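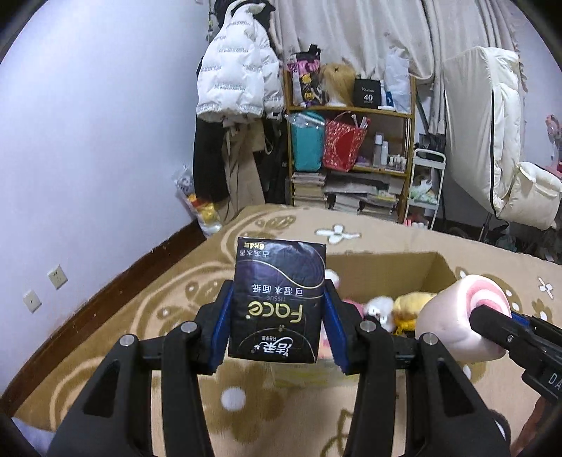

What did the student team complete in this reporting period?

The team finished the first full set of hand-guided pick-and-place recordings for the Arka project, 1071 in total, and trained one baseline model on the part of that set that passed review. Work on the second set is under way.

Prirkgate Robotics Club
Progress report to the Darby Fund, student projects program
Reporting period ending Feb 4, 2023

1. Scope

Arka is a student project on teaching a robot arm to sort household items into an open box. Team members perform the task by hand with hand-held grippers, and the recordings become the training data. The grant covers the grippers, storage, and computing time at the Whiteley lab. No change of scope is requested.

2. Recording

Of the 1071 recordings, 792 passed review. The rest were rejected under the rules agreed in December:
- start or end of the task missing
- item dropped outside the work area
- tracking lost during the move
- left and right streams out of step

Lost tracking was the most frequent cause. It was worst when a gripper was turned quickly close to the box. Operators now pause briefly before the reach and again after the release. Rejected files are kept in a separate folder and are not deleted.

Soft goods and small packs were given priority. Rigid items were easy to record in the pilot and added little. Plush items change shape under the pads, so the opening of the jaws at contact is a poor guide to the size of the item. The file format now stores the opening for the whole move, where the pilot stored it only at contact.

Recording is done in ordinary furnished rooms. The club's bench at Prirkgate has a plain background, and a pilot model trained on bench data did poorly anywhere else.

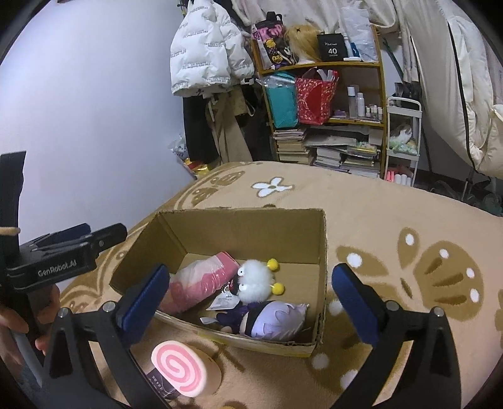

The written procedure for a session is now at version 4. It requires a calibration check before the first recording, a change in the position of the box between blocks, and a short log entry for each block. Two-handed tasks are logged under their own code. New members complete a practice block, which is not counted in the totals.

3. Training

The baseline model was trained on the 792 accepted recordings at Whiteley. It runs on the arm without faults but tends to close the jaws too early on soft items. We suspect a timing offset between the video and the jaw signal. A correction has been written and is being tested on the pilot data first. No success rate is reported here, as the test protocol is not final.

4. Budget

Spending to date is $3604. The largest item was storage. Replacement pads cost more than planned because the first batch wore through at the corners. Computing time is under budget and the unused part is carried forward.

5. Next period

- complete the second set, with more two-handed tasks
- retrain with the timing correction
- fix the test protocol and send it to the fund for comment
- write a short guide so that the Darby school club can record with the same procedure

One item needs a decision from the fund: whether the accepted recordings may be shared with other clubs before the final report. The team would prefer to share them after the second set has been reviewed.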